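Table Linen, and Other Things We Have Kept

A gallery from the Plutura workroom, July

We moved into the ground floor at Plutura with 65 boxes and a firm intention to unpack all of them by the end of the month. The intention is still firm. It has been joined by a second one, which is to throw away anything stained, torn, chipped or missing its other half, and the two have been getting in each other's way ever since.

A few notes first, for anyone who was at the old place on Karkska Lane and wants to know where things ended up.

The mugs survived. There were more of them than anybody remembered buying, and most say Brasano on the side from the year we did their window displays and were paid partly in crockery. They have a shelf. Please use the shelf.

The long curtains did not fit. They missed the floor by the length of a forearm, which gave the windows the look of a boy who has grown over the summer holidays. They are back in their box, labelled "curtains (short)", although they are the longest curtains we own.

The lamp from the hall works if you hold it.

The good scissors have been found, inside the box marked "scissors", where it had occurred to none of us to look until we had bought new ones.

Then the cloths. We had 7 of them at Karkska Lane, all green, all bought from Maes in one go when the old shop was clearing its stock. The idea was that a green cloth on a white table looks smart and wipes down well. Half of that is true. Over the years they have been used for cutting out, gluing, varnishing, two Christmas lunches and a jumble sale, and they have taken a little something away from each occasion. Five were handed on or cut up for rags before the move. Two came with us, on the grounds that one of them might be all right.

Ironing was discussed. The iron is in box 504, and before you ask, there are not 504 boxes. The numbering was inherited from a previous move and seems to have begun wherever the last person's patience ran out.

Mending was discussed as well. There is a school of thought which says that a hole near the front edge can be turned to the back, where it becomes a hole near the back edge and is somebody else's concern. The same school holds that a stain in the middle is what fruit bowls are for. We do not own a fruit bowl, but there are 5 boxes marked "kitchen misc." still to open and hope has not been abandoned.

If you have a claim on anything in the remaining boxes, come by after four in the afternoon, when the kettle is on and someone will be glad to stop what they are doing. Bring a bag. You will not be allowed to leave without a mug.

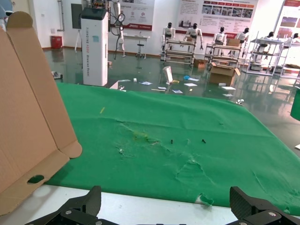 Green cloth, one stain, one small hole, not ironed. The cardboard box on the left is open, which we are counting as progress.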